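Ground crew wanted for tree work, Flelley and round about

Hello! I run Skurkik, a small tree care outfit based on the edge of Flelley, and I'm looking for two people to join me on the ground from November. I've been putting off writing this advert for weeks because the phone keeps ringing, so please forgive me if it rambles a bit.

Most of what we do is ordinary garden stuff. Crown reductions, deadwooding, apple and pear pruning once the leaves are down, the odd hedge that has got away from its owner, and a fair amount of planting (my favourite part, if you hadn't guessed). We also look after the old orchard at Dustia, where the grass gets up to your waist by midsummer and the plums are worth turning up for on their own.

The big job this winter is the shelter belt at Ait Ali. We've got 4000 whips to get into the ground before spring, mostly hazel, hawthorn and field maple, with 700 of them going along the top bank where it's steep and the barrow is no help at all. It's a lovely spot, but I won't pretend it's sheltered. That's rather the point of the job!

What you'd be doing day to day:
Dragging and chipping brash
Working ropes for the climber
Stacking logs, raking up, leaving the lawn nicer than we found it
Planting, staking, guarding and mulching
Talking to customers, who will nearly always want to tell you about the tree that came down in their nan's garden

You don't need to climb. If you'd like to learn later on I'm happy to help with the cost of training, but I've worked with plenty of people who never wanted to leave the ground and were brilliant at what they did. Chainsaw tickets would be handy, and so would a driving licence, since the yard isn't on a bus route. I'd take somebody careful and cheerful over somebody with a folder full of certificates, though.

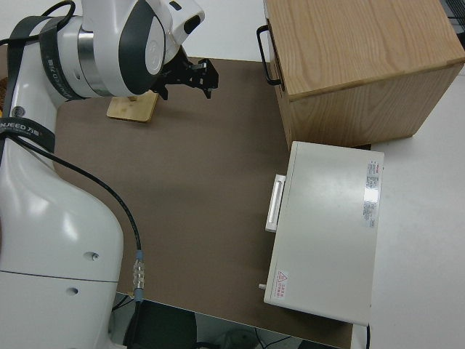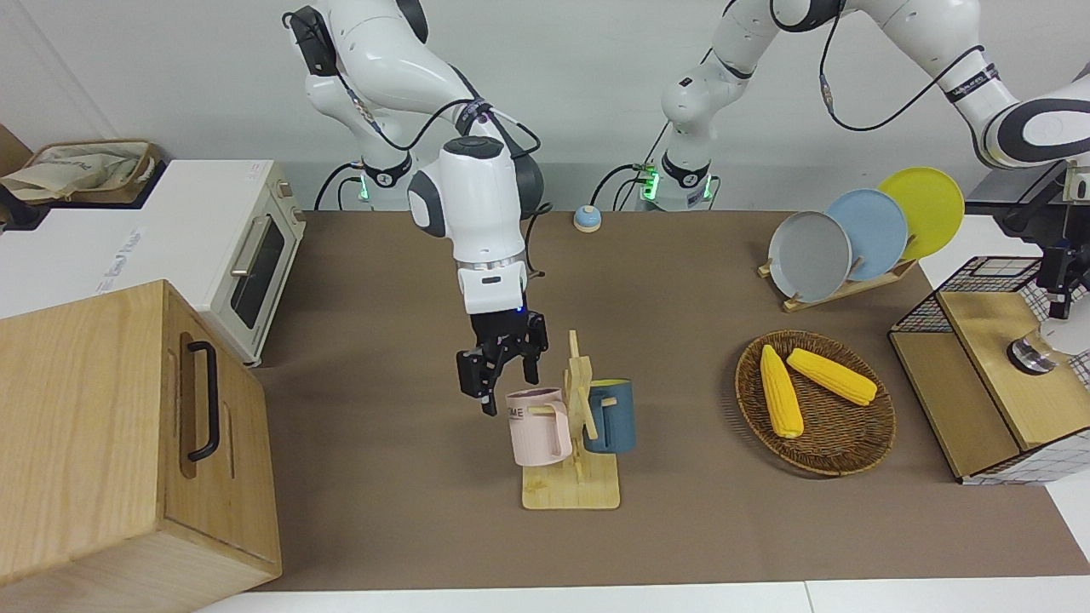
The last time I advertised, Anas Erraji wrote back to say that the advert made it all sound like fresh air and plums, and could I please mention the mud, the early starts and the afternoon we spent getting ivy off a wall in sleet. Fair enough, Anas! Consider it mentioned. He also reckoned I should tell people to bring twice as many gloves as they think they need, and he's right about that too.

So, the practical bits. It's full time, Monday to Friday, and we meet at the yard at half past seven. We finish at four, earlier in the dark weeks if the light goes. The contract is for 6 months to begin with, and I'd very much like to keep you on after that if we get along. Helmet, boots, ear defenders and waterproofs are all provided, and you get paid holiday like anyone else. Pay depends on your tickets and experience, so we can talk about it when you come over. If high winds stop us working you still get your day's money, and we spend it sharpening things and sorting out the shed.

To apply, just send me a few lines about yourself through the contact page. No need for a fancy CV. Tell me what outdoor work you've done (gardening, farm work and fencing all count), whether you drive, and when you could start. If we both like the sound of it I'll ask you along for a paid trial day, probably up on the bank at Ait Ali with a spade.

I read messages in the evening after tea, so give me a day or two to get back to you. And do bring a flask on the trial day, the nearest café is miles off.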